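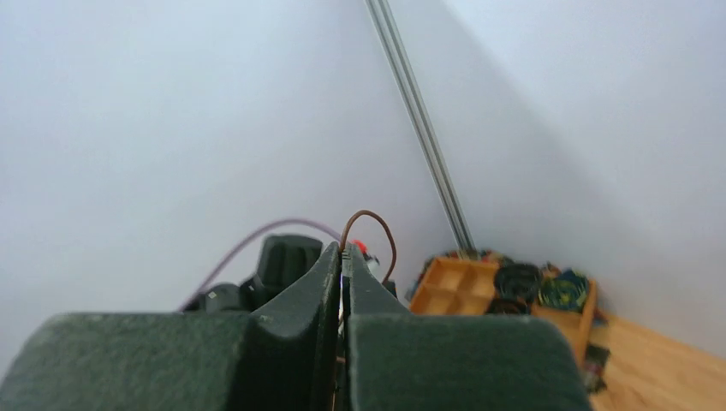
4.3 Costs that the purchase plan does not see

The purchase plans we collected all treat the arm as the main expense and everything attached to it as a rounding error. We doubt this. Of the labs that answered our request, the group in Drurnville kept the most complete records, and this section leans on them heavily. The reader should keep in mind that one well-documented lab is still one lab.

The Drurnville plan was drawn up in July by Orhun Uçar and followed the template that Studel supplies with its quotes. The template has a line for the arm, a line for the gripper, a line for "accessories" and a line for training. It spreads the total over 36 months and divides by expected hours of use. The result is a cost per hour that looks low, and it was this number that went to the department. Nothing in the template asks where the expected hours come from. In this case they came from the vendor's sales material, which assumed that the arm would be running for most of the working day.

It was not. Over the period covered by the log, the arm was in use for 504 hours, or 50 percent of the plan. We had expected breakdowns to explain most of the gap, but they do not. The larger share is setup time: arranging objects, restarting recordings, replacing fingertip pads and checking that cables had not worked loose. The log does not separate these from one another, and we have not tried to guess at the split. Halving the hours doubles the hourly cost of the fixed items, and that alone is enough to change the ranking of the two systems the lab had compared. The cheaper one on paper was the more expensive one in use.

The "accessories" line deserves a closer look. In the plan it was a single figure with no breakdown. Adesuwa Afolabi went back through the receipts for us and found $3,912 in purchases that belonged under this heading but had been charged elsewhere, mostly to a general supplies account. They included cable, spare pads, camera mounts, fasteners and the household items used as test objects. None of it is expensive by the piece. It was bought in small orders by different people, and so it never came up for approval as a whole.

Figure 3 gives an idea of what is involved. From the wrist, the padded fingertips take up the lower part of the image, and two thin cables, one purple and one brown, arc over the gripper. The wooden tray on the floor has fabric in one of its compartments and several others standing empty. A buyer reading the Studel template would learn about the gripper. The cables, the pads and the tray would all have to fit under "accessories," if the buyer thought of them at all.

Figure 3. Workspace as seen by the wrist camera, with a compartmented tray on the floor near the corner of the room.

Two remedies are often proposed. The first is to buy a bundled system, such as the one sold by Ertürk, in which mounts, cabling and a starter set of objects come at a fixed price. We are not convinced. A bundle moves the small purchases into one line, and that does help with approval, but it covers only the first set. Pads wear and tasks change. The bundle quote we were shown had no price for replacements, and our request for one went unanswered.

The second remedy is to add a flat percentage to the hardware price. This is the rule in the planning guide used at Nelby, and it has the advantage of being easy to defend in a meeting. It has no other advantage that we can find. The small purchases at Drurnville followed the number of different tasks – not the price of the arm – and a lab that bought a costlier arm for the same tasks would simply have set aside too much. A lab with a cheap arm and a long list of tasks would run short.

What we would suggest is duller. Plans should state the expected hours and name the source for them, and a plan whose only source is the vendor should be sent back. Consumables should be listed per task, even if the prices are rough. Setup time should be logged apart from running time from the first week, since it cannot be recovered later. Uçar objects that the last point adds work for the people who are already doing the setup, and he is right about that. We have no estimate of how much, and the Drurnville log cannot supply one.

We also make no claim about whether the arm was worth buying. The records show what was spent and how long the machine ran. They do not show what the lab would have done with the money otherwise, and the plan never asked.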